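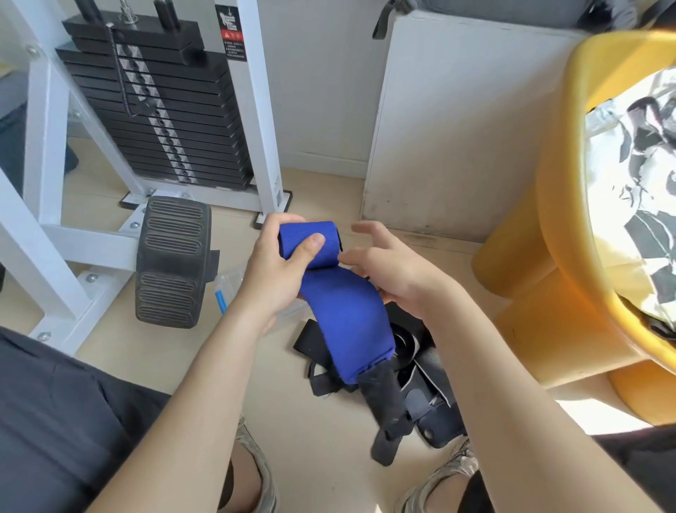 3.2 Collecting the demonstrations

All demonstrations were recorded by people using their own hands, no teleoperation. We tried teleoperation first at the Dellis site and gave up on it for anything made of cloth -- the operators could not feel when a strap was slipping, and most takes were thrown away. A head camera is cheaper, faster, and the wearer forgets it after a few minutes.

Tasks were picked from a list of everyday tidying jobs. Straps, belts, towels, cables. Rolling turned out to be the most useful of these for us, as it needs both hands the whole way through and the two hands do different work. Figure 3 shows one such take: the left hand grips the roll with the thumb on top, the right is open with the fingers against the end of it. The loose part of the strap hangs down over the other gear on the floor. Policies trained on table-top data do badly with this sort of thing, where part of the object is out of reach and resting on something else.

Figure 3. Rolling a blue strap, head camera view. Exercise corner, weight stack to the left.

Wearers were given the name of the task and nothing more. No script for which hand goes where, no set speed. Minttu Kauppinen ran the sessions in Fuvville and kept a short written note for each, mainly on restarts and dropped items. Rooms were left as found. We did not clear the floor or swap the background, and a good deal of the value of the Fuvville set seems to come from this (see Section 5).

Labelling. Each take was cut into segments by hand: reach, grip, roll, tuck, release. Two labellers per take, differences settled by a third pass. The hard boundary is roll to tuck. Labellers disagreed on it more than on all the others put together and we ended up merging the two for the Drutano split. Hand pose came from an off-the-shelf tracker, with frames dropped where the fingers were hidden behind the roll. That removes more of the right hand then the left, a bias we have not corrected.

Takes were rejected if the hands left the view for more than 3 seconds, or if the wearer stopped to talk. Faces, where they occured, were blurred before anything left the site.

The Schwaiger recordings follow the same steps with one change -- a wider lens. We keep them apart in all tables. Mixing the two lenses without rectifying first hurt grip prediction, and rectifying threw away the lower corners, where the forearms come in. Neither is great. Results below use the unmixed data unless stated.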